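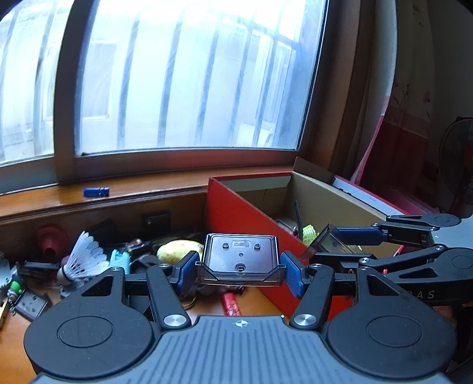 Two hand-held grippers with clear plastic cases, during the desk-clearing demonstration at the Flarkmont open day.

The April open day at Flarkmont drew about 50 visitors, most of them from member firms of the regional automation group. The program was short: a talk on data formats in the morning, lunch, then the demonstration of paired hand-held grippers that most people had signed up for.

Dinesh Katiyar ran the demonstration. The task was a two-handed desk clear. The operator works with one gripper per hand, picks up small items one or two at a time, and puts them where they belong. Thin plastic cases are a known problem item. They are smooth and stiff, and they rotate between the fingers if the pads close off center. Katiyar's advice was to close on the two long sides, pause, and lift straight up before any sideways movement. He also recommended keeping the second gripper clear until the first has left the surface, as new operators tend to bring both in together and knock the linkages.

The pads drew more questions than the mechanism did. Both grippers had blue textured pads fitted. Pleltetti, which supplies the pads, rates them for 300 hours of use, and Lumturie Trajkovski reported that her team replaces theirs well before that. Worn texture is hard to see and shows up first as slip on glossy plastic.

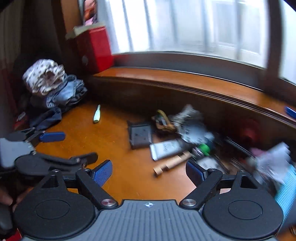
Object variety is the main reason the group now records on ordinary furniture. Kiran Singhal went through the figures for the current set, called Sisetti: 3,287 episodes accepted so far, with a minimum of 40 from each location. Early recordings used a bare table and a fixed list of blocks, and policies trained on them did poorly as soon as items touched or overlapped. A desk holding folded jeans, a squeeze tube, a small woven basket and a crumpled bag gives soft, rigid and deformable items within one reach, and the glossy top adds reflections that the vision side has to cope with. Singhal's team does not tidy before recording. They log the starting state and leave it alone.

Daylight came up in the discussion. Brijesh Tiwari asked whether a bright window behind the work should be avoided. The current practice is to keep such episodes as long as the finger pads and the target item stay properly exposed – blown-out glass in the background is accepted. Episodes where the exposure shifts in the middle of a grasp are flagged for review.

Slides from the morning talk are available from Marion Mackay. The next visit is to Mittal, where the subject will be pad wear and calibration intervals. Places are limited and member firms may send two people each.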